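Calia Aerodrome Lighting and Surface Renewal
Progress report to the Trilline Regional Fund
Reporting period: to the end of July
Prepared by: Keith Dunstan, Aerodrome Manager

1. Summary

Work on the runway lighting replacement is on program. The apron reseal is behind program because of wet weather and will carry over into the next period. The project remains within its approved budget and we are not asking for a variation to the grant amount. We are asking for a change to the date of milestone 4, as set out in section 6.

The aerodrome stayed open for the whole period apart from planned night closures, which were notified by NOTAM. The aeromedical operator had access at all times under the recall arrangement described below.

2. Runway lighting

The old edge lights on the main runway were halogen fittings on a series circuit that had been repaired many times. The insulation resistance on the northern loop had dropped to the point where the circuit tripped after heavy rain, and twice last summer we had to put out portable lights for a night arrival.

The electrical contractor, Udov, started on the northern loop in the first week of the period. The trench runs 9 metres outside the runway edge and follows the old cable line except at the windsock, where it goes around the concrete base. All of the new conduit is in the ground on the northern side, and the cable has been pulled and tested. The new LED edge lights are fitted and aimed from the threshold to the taxiway junction. The rest of that side is waiting on transformers, which were short-shipped by the supplier. Udov has the replacement order confirmed.

On the southern side the trench is open for the first 500 metres. Progress there was slower than we allowed for. The ground is a hard calcrete layer over clay and the chain trencher could not get through it, so Udov changed to a rock saw. The cost of the saw has been met from contingency.

Night closures ran from 9 pm to 5 am. During each closure the crew had to be able to clear the strip and hand the runway back within 30 minutes of a call from the aeromedical base. This was used once. The call came at 1.40 am, plant was off the strip and the open trench barricaded inside the time, and the aircraft landed without trouble on the portable lights. The crew went back to work after it departed.

Pilot activated lighting has been kept on the old controller for the moment. The new controller is on site but will not be switched over until both loops are finished, as running the two systems together would mean two different intensities on opposite sides of the runway.
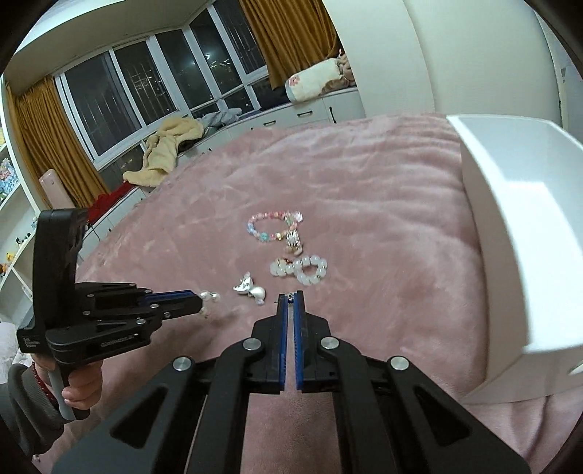 The commissioning flight check has been booked with Wolde Air Services. They will check the lights from the air on both approaches, including intensity steps and the threshold colours, and give us a written report which we will forward with the next claim.

3. Apron reseal

The apron reseal was meant to be finished in this period. It is not. The crack filling is complete and the old fuel-damaged area next to the bowser has been cut out and replaced with asphalt. The spray seal over the remaining area needs a dry surface and a pavement temperature that we did not get after the first fortnight. The sealing crew was stood down and has gone to another job.

We looked at doing the seal in small sections between showers and decided against it. The contractor would not warrant the joints, and loose stone is a hazard to propellers. The crew is now expected back in spring.

In the meantime the tie-down area has been moved to the grass on the eastern side. Eight local aircraft are using it. There have been some complaints about soft ground near the gate and we have put down crushed rock for the wheel tracks. Aircraft owners were given the new dates by email and a notice is up in the terminal.

4. Safety and compliance

There were no injuries in the period. One near miss was reported: a contractor's ute crossed the taxiway without a radio call while an aircraft was holding short. The aircraft was not moving. The driver was new to the site and had been inducted but had not been issued a handheld. All vehicles going airside now have to show a working radio at the gate before the gate is opened, and the works safety officer keeps a log.

The method of works plan was amended once, to cover the rock saw and the extra plant parked on the northern side overnight. The amended plan was sent to all operators ahead of the change.

Kangaroos have been getting in through a gap where the perimeter fence meets the creek. This is outside the funded works but it affects night operations, so we have had it closed using the maintenance budget.

5. Budget

At the end of the period 59 per cent of the grant had been spent or committed. The lighting component is slightly ahead of its forecast because the cable was bought in one order to hold the price. The apron component is well under forecast for the reasons given in section 3, and that money will be needed when the crew returns. Contingency has been drawn on for the rock saw only. A ledger extract and copies of invoices are attached to the claim form.

The council co-contribution has been paid in full and is shown as a separate line.

6. Milestones and request

Milestone 1, design and approvals: complete.
Milestone 2, northern loop: conduit and cable complete, remaining fittings to follow on delivery of transformers.
Milestone 3, southern loop: under way, on program.
Milestone 4, apron reseal: delayed.
Milestone 5, commissioning and handover: not started.

We request that the due date for milestone 4 be moved to the end of November. Milestone 5 would not change. The flight check does not depend on the apron and can go ahead once the lighting is complete.

7. Next period

Finish the northern fittings. Complete trenching and conduit on the southern side and pull cable. Switch over the pilot activated lighting controller. Remove the old fittings and backfill the pits. Confirm a start date in writing with the sealing crew.

Questions on this report can be directed to Keith Dunstan at the aerodrome office between 8 am and 4 pm.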